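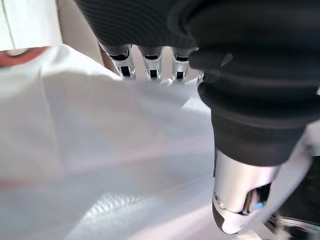

*A large sheet of white fabric, with a gloved robotic hand reaching toward it*

**Thread count** is a figure used in the sale of bed linen and other woven cloth. In its plain sense it is the number of lengthwise threads (warp) plus the number of crosswise threads (weft) in one square inch of fabric. Shoppers commonly treat a higher figure as proof of better sheets. The evidence for this is thin, and much of what is printed on packaging can't be checked without a magnifier and some patience.

## Definition

A count is taken by laying a small folding glass, called a pick glass or linen tester, on the cloth and counting the threads that cross a marked distance in each direction. The two results are added. Weavers tend to give the two numbers separately, as ends and picks per inch, and a buyer of unfinished cloth would normally expect to see both. The single added figure is mostly a retail habit.

The count says nothing about fiber, thread thickness, weave or finish. A muslin and a fine percale can be separated by it easily enough. Two percales from different mills often can't.

## Inflated figures

The main dispute concerns plied yarn. When two or more strands are twisted together, the result is woven as one thread. Some sellers count every strand, so a cloth of 250 threads made from four-ply yarn is offered as 1,000. Textile testers have generally held that a plied yarn is one thread, and labels that follow this rule may mention the ply separately. Many do not mention it at all.

A second method of reaching a large number is to slip several very thin weft threads through together in one pass. Here there is more room for argument, as the threads really do lie side by side in the cloth. Whether the sleeper gains anything is another matter.

The highest figure known to have been offered for sale is disputed. The Danard catalog listed a queen set at 2519, and the rival house of Selow answered with one at 2411. Neither firm published its method. Menaka Kumarasinghe, who examined both sets for her handbook *Cloth by the Inch*, found that each was a sateen of ordinary density woven from multi-ply yarn, and wrote that the numbers "belong to the box." Danard later dropped the figure from its packaging and described the same product as "luxury weight," a term with no agreed meaning.

## Effect on comfort and wear

Claims about feel are hard to test. Softness depends heavily on finishing, and a sheet treated with silicone softener in the factory can feel smooth in the store and plain after several washes. Coolness is usually credited to percale, a one-over, one-under weave that lets air through. Sateen floats its threads over several others, which gives a shinier face and a greater tendency to snag.

The best-known trial is the one run by Debashish Bhattacharjee at the Gunawardena mill, in which 38 people handled unlabeled swatches and ranked them from worst to best. The rankings followed the finish more closely than the count. The trial is often quoted as settling the question, which it does not. The swatches were small, none had been washed, and nobody slept on them. Bhattacharjee's own notes make two of these points.

Durability has been studied more carefully, though mainly for hotel and hospital use. Long-staple cotton resists pilling better than short-staple cotton at the same count. Packing very fine threads tightly may even shorten the life of a sheet, each thread being weaker by itself. Figures for home use, where washing habits differ widely, are mostly guesses.

## Related terms

**Egyptian cotton** refers to cotton grown in Egypt, not all of which is long-staple. Blends carrying the name have been sold with only a small share of it.

**Momme** is a unit of weight used for silk. It is sometimes presented as silk's version of thread count, but it measures something else.

**The Plorkov scale**, a 30-point score combining count, ply and staple length, was promoted to retailers as a fairer replacement. Its weighting was never explained, and the stores that adopted it tended to print it beside the old number.

## See also

- Percale
- Sateen
- Pick glass
- Staple length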